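Workshop > Sewing > Bags and Pouches > Drawstring pouch, boxed base

Drawstring pouch with a boxed base: cutting, seams and casing

Notes by Leanne Dawber. Last revised 11/11/2020.

Scope

This page covers an unlined drawstring pouch in light woven cotton, sewn on a domestic machine with a straight stitch and a zigzag. Seams are finished individually. A lined version uses different allowances and is covered on its own page.

Materials

Outer fabric, one piece, 440 mm long by 300 mm wide, grain running lengthwise. Directional prints need a join at the base, otherwise one side of the pouch will read upside down. For those, cut two pieces 230 mm long and join them with a 10 mm seam, which gives the same finished length.

Cord, 5 mm diameter, two lengths of 800 mm. Braided cord wears better than twisted. Polyester thread. A size 80 needle for quilting cotton, size 70 for lawn.

Prewash the fabric at the temperature you intend to use later. Press while slightly damp. Don't use spray starch before cutting if the piece has been dried on a line and pulled out of square; square it first.

Marking

1. Fold the piece in half across its length, right sides together, and press the fold. This is the base line.
2. Mark the casing fold 40 mm down from each short edge.
3. Mark the side seam stop point 50 mm down from each short edge, on both long edges.
4. Transfer all marks to the wrong side with chalk or a water-soluble pen. Test the pen on a scrap. Heat sets some inks permanently.

Side seams

5. Neaten the long edges with a zigzag, 2 mm wide, before joining.
6. Sew each side from the base line to the stop point with a 10 mm allowance. Backstitch at the stop point for four or five stitches. The whole load of the drawstring comes onto this point.
7. Press the seams open, continuing the turned allowance up through the unsewn section to the top edge.
8. Topstitch around each opening in a narrow U, 5 mm from the edge. Pivot with the needle down.

Boxing the base

9. With the pouch inside out, bring one side seam down onto the base line so the corner forms a triangle. Match the two by feel and pin through both.
10. Measure along the seam from the point and rule a line square across it. A line 35 mm from the point gives a base 70 mm deep.
11. Stitch on the line twice. Trim to 10 mm and zigzag.
12. Repeat for the other corner. Check that the two lines are the same length before trimming the second one.

For a round tub, the base depth should be close to the tub's diameter. For sweets, cards or other loose contents, 50 mm is enough, and the pouch will fold flatter when empty.

Casing

13. Turn each top edge down 10 mm and press, then fold again at the casing mark and press.
14. Stitch 2 mm from the lower fold.
15. Stitch a second row 18 mm above the first. The cord runs between the rows and the fabric above them forms the ruffle.

Threading

16. Thread the first cord through both channels, entering and leaving at the left. Thread the second in the same way from the right.
17. Knot each pair 40 mm from the ends. Melt the ends of synthetic cord. Whip cotton cord with thread.

Print scale

Large motifs are hard to place on a piece this size. Gathering swallows the top quarter of the panel and creasing breaks up the rest. If one motif matters, centre it 120 mm above the base line. Lettering should be treated as a directional print.

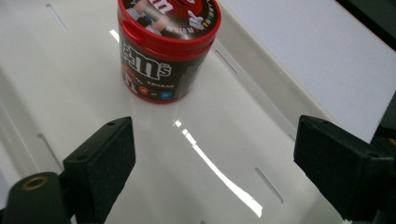
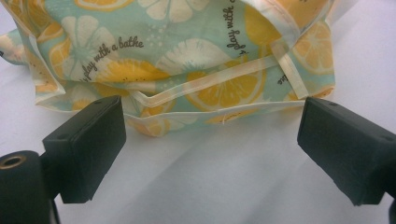

Citrus print on a pale ground.
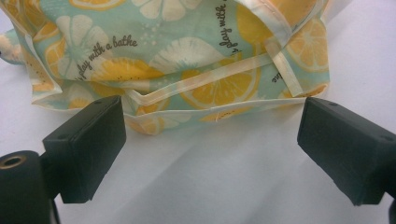
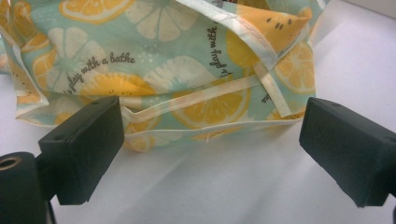
Pressing and storage

Press the finished pouch inside out over a rolled towel, and leave the casing until last. Store with the cords slack. A cord pulled tight for months leaves a set in the gathers that steam will only partly remove.

If the cord drags, check for seam allowance caught in the channel near the side openings. Unpick the lower row for 30 mm either side, tack the allowance flat by hand and resew.

Comments

Tyyne Halonen: Step 10 could mention that the 35 mm is measured from the stitched point, excluding the seam allowance. I measured from the raw corner and my base came out narrow.

Leanne Dawber: Agreed, stitched point. I'll reword it at the next revision.

Malcolm Hebden: Would this work in ripstop? I have an offcut in a grey colour left from a tarp.

Kieran Pickering: Malcolm, yes, but use clips instead of pins and lengthen the stitch to 3 mm. Pin holes stay in ripstop.

Ghazal Fallahi: Made 2 in June with 4 mm cord and the 18 mm channel felt loose. 15 mm was better.

Contact: Leanne Dawber, Bunting Workshop Notes | Copyright Bunting | Back to top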